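Mondgate Public Library to Drop Overdue Fines and Extend Loan Periods

MONDGATE -- August 14, 2018 -- The Mondgate Public Library will stop charging overdue fines on books, magazines, audiobooks and DVDs beginning November 1. Standard loan periods will also change on that date, and all existing overdue balances will be cleared from patron accounts.

The change applies to every cardholder, adult and child, at the main library on Pluno Street and at the Imden branch. Patrons do not need to apply or fill out a form. Balances made up only of late fees will be set to zero overnight before the libraries open on the first day of the new policy.

Under the current rules, the library charges a daily fee for each late item, and an account is blocked once the balance reaches a set limit. A blocked card cannot be used to check out materials, place holds or download e-books. According to library records, 1000 cards are blocked at present for late fees alone. A large share of those belong to children and teenagers.

"We want people to bring the books back and keep using the library," the library said in a statement to its board this summer. "A parent who owes money on a picture book often stops coming in, and the children stop coming in too. The amount we collect does not justify that."

Income from overdue fines has fallen every year as more borrowing has moved to e-books, which return themselves. Part of what is collected goes back into mailing notices, handling cash at the desk and staff time spent on disputed charges. The board voted in favor of the change after reviewing two years of circulation figures from both locations. The remaining gap in the budget will be covered by savings on postage and by a small increase in the fee for nonresident cards.

Items must still be returned. Starting in November, an item that is 27 days overdue will be marked as lost, and the patron will be billed for the cost of replacing it. If the item comes back in good condition, the bill will be removed in full. Charges for damaged materials stay the same. Patrons with a lost or damaged item already on their account will still owe for that item, but late fees attached to it will be dropped.

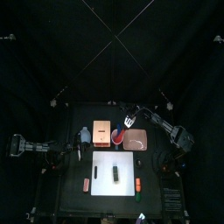 Loan periods will be simplified at the same time. Books and audiobooks will go out for four weeks, up from three. DVDs and magazines will go out for 7 days, as they do now. Most items will renew automatically up to two times unless another patron has placed a hold. Patrons who have given the library an email address will get a message when a renewal goes through, and another when an item cannot be renewed. Paper notices will be sent only for items marked as lost.

The limit on the number of items checked out at one time will go up to 100 for teacher cards. It does not change for regular cards.

A few collections are not part of the new policy. Museum passes, the portable projectors and the materials in the local history room will keep their present rules, including late fees. These are borrowed for short periods and are usually reserved by someone else for the next day. Items borrowed from other library systems through interlibrary loan will continue to follow the lending library's terms.

The Tamošiūnaitė Fund, which supports children's services at the library, will pay for new cards for any patron under 18 whose card has been lost or has expired. Replacement cards for adults will still cost one dollar. The fund has also paid for a second outdoor book return at the Imden branch, on the parking lot side of the building. It is expected to be in use before the new policy starts and will be open at all hours. The return on Pluno Street will be emptied twice a day, including on holidays -- at present it is emptied once.

Staff at both locations will begin contacting patrons with blocked cards in the coming weeks. Letters will go to the last address on file. Families who have moved should call or stop by either desk to update their information. Proof of address is needed for the update, and a lease, utility bill or piece of official mail will be accepted.

Patrons who have kept library materials at home for a long time are encouraged to return them now. Late fees on anything returned between today and the start of the new policy will be waived at the desk on request. Items may also be left in either book return, and the fees will be removed when staff check them in. This includes items that have already been billed as lost, provided they can go back on the shelf.

Fines paid before the change will not be refunded. The library also cannot refund payments for lost items that are found after a replacement has been purchased, but patrons may keep the item in those cases.

The library will review the policy after one year. The review will look at how many items are returned, how long patrons wait for holds and how many blocked cards have been put back into use. The results will be presented at a public board meeting and posted at both locations.

Two information sessions will be held at the main library before the change takes effect, one in the afternoon and one in the evening. Dates will be posted at the front desk and on the library's events page. Printed copies of the new loan rules will be available in English and Spanish.

About the Mondgate Public Library

The Mondgate Public Library serves residents of the city and the surrounding townships from its main building on Pluno Street and its branch in the Imden neighborhood. It offers books, films, music, public computers, meeting rooms and programs for all ages. Library cards are free for residents.

Contact: Office of the Director, Mondgate Public Library, Pluno Street, Mondgate. Media requests may be left at the main desk during open hours.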